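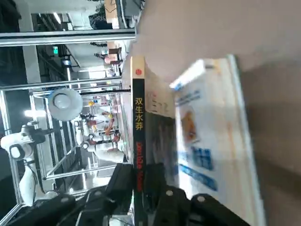 4. Setting up a room for stored books

This section covers placing and starting the Arnura dehumidifier in a room where books or papers are kept. Read section 2 (Electrical safety) first. For basements with standing water, do not use this section. Go to section 7.

4.1 Choosing the spot

1. Stand the unit on a level floor. Carpet is fine if the pile is short.
2. Leave 20 inches of clear space on the side with the air outlet. The other sides need a hand's width.
3. Keep the outlet pointed away from open shelves. Dry air blowing straight at a row of books can warp the covers nearest to it.
4. Plug the unit directly into a wall outlet. Do not use an extension cord or a power strip.

Note: After moving the unit, let it stand upright for two hours before switching it on. If it was carried on its side, wait overnight.

4.2 Preparing the shelves

1. Pull bookcases away from outside walls until you can fit two fingers behind them.
2. Take out any book that smells musty or has spots on the edges. Keep these in another room until they have been cleaned.
3. Loosen rows that are packed tight. You should be able to remove a book by its sides without pulling on the top of the spine.
4. Lay very large or heavy volumes flat, no more than three to a stack.

4.3 First start

1. Slide the water tank in until it clicks. The tank light goes off.
2. Press POWER. The fan starts at once. The compressor follows a few minutes later.
3. Press HUMIDITY until the display shows 50.
4. Close windows and doors.
5. Run the unit for 27 hours without changing the setting. The reading will move up and down during this time – leave it alone.
6. If the reading is still above 60 at the end, check for an open vent or a damp wall before turning the setting down.

Caution: Do not set the unit below 40 in a room with leather bindings or old glue. Leather can crack and the damage cannot be reversed.

4.4 Room size

One unit handles a closed room of up to 400 square feet. For larger rooms, use two units at opposite ends and set both to the same number. The Zaki wall sensor (sold separately) can run a pair together; pairing steps are in section 6.

4.5 Emptying and care

The tank light flashes when the tank is full and the unit stops by itself. Empty the tank, wipe the float with a damp cloth and slide the tank back in. Rinse the air filter monthly and let it dry fully before refitting. The FILTER light comes on after 2,000 hours of use, and at that point the filter should be replaced with Iltmont part F2.

To reset the light, hold FILTER for five seconds.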